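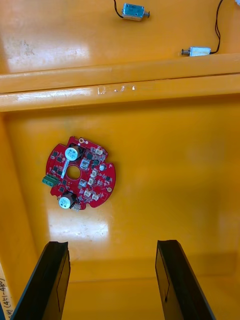
I bought the Trumthorpe parts tote in May to replace a stack of shoeboxes, and it has been on or next to my bench every day since. It's a big open plastic container with a ledge molded across the inside, so you get a shallow upper level and a deep floor in the same piece. I use the upper level for the small stuff I'm about to need. Right now that's two solenoids with their black leads still on, and the red round circuit board they go with is down on the floor of the tote. The orange-yellow color looked silly on the product page, but small metal parts show up well against it.

I paid $46. There is a cheaper one from Cultau that I had before and gave away. It was one deep box with no ledge, and everything ended up in a heap at the bottom with the wires knotted together.

What I like. The plastic is smooth and wipes clean with a damp rag. The ledge doesn't bend when I lean on it to reach in. The corners inside are rounded enough that you can slide a screw up the wall with a finger – in my old box they had to be picked out with tweezers. It fits on a standard Vallejo shelf with the short side facing out.

What I don't like. It marks easily. There's a short row of white scuffs on the front face of the ledge, and the upper surface has picked up some grey smudges that I haven't bothered to clean. If you want it to look new, buy something with a matte finish. The shine is also a nuisance under a bench lamp. I get a strong glare off the floor of it and have to move the lamp over to read the lettering on a chip.

There is no lid. Ullholm makes one that people say fits, but I tried it and it rocks on one corner. I lay a dish towel over the top when I'm sanding.

One more thing, the upper level has no lip at the edge that I'd trust. Anything cylindrical will roll off if you carry the tote at an angle. Parts with a square frame stay put. For bare shafts and springs I use a jar lid as a tray and set that on the ledge.

I wouldn't put circuit boards in it for long-term storage. It's ordinary plastic and the listing says nothing about static, so mine go back in their bags when I'm done for the night. For sorting and for keeping one job together it works fine.

Four stars. I'd buy a second one if they made it in a half size. The one I have takes up a lot of bench, so measure first.

Nikau Rakena
August 26, 2021

5 comments
2 shares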